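Print this page | E-mail this page

Smadi Hand Gripper Set-Up Guide
Section 4: Showing the robot a pick-up by hand
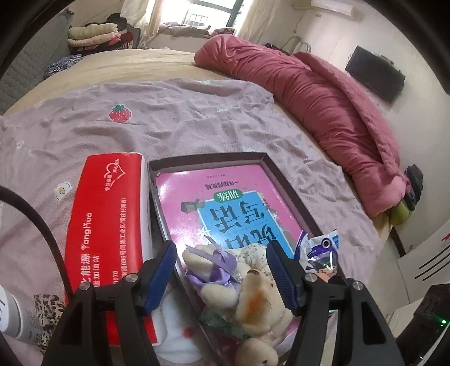 Fig. 4. Fingers open on either side of the soft toys in the tray.

I wrote this section after doing plenty of bad demos myself, so learn from my mess! You hold the gripper, you do the job, and Clindeo turns your hand's path into something the arm can copy. Tidying a bed is my favorite first task (soft things forgive a clumsy wrist).

1. Switch on the gripper and wait for Clindeo to say "ready." Squeeze the trigger all the way once, then let go.

2. Check the blue pads. If one has slid or the screws on the brackets feel loose, stop and go back to Section 2.

3. Press Record, then hold still until you hear the beep. I used to start moving right away and lost the first bit of every demo.

4. Come in from above with the fingers wide. Get a pad on each side of the toy you want before you squeeze. In a crowded tray like the one in Fig. 4, pick your toy first and stick with it.

5. Close slowly, lift straight up, and carry it to where it goes. Open up, back away, press Stop.

6. Do it again, with the toys moved a little each time. I like 40 good takes per task.

Note: Wrappers are sneaky. They crinkle and slip and end up pinched along with the toy. If that happens, finish the take anyway and mark it "mixed grab" in Clindeo. Ashok Vishwakarma sorts ours that way and it saves him hours.

Caution: Keep your free hand out from between the fingers. Don't practice on spray cans or anything else under pressure.

Caution: Watch any cables near the bed. I've snagged one mid-carry, and the take was junk.

If Clindeo shows error 1412, your path was too fast to follow. Delete that take and slow down.

Next: Section 5, Playing a demo back on the arm

Print this page | E-mail this page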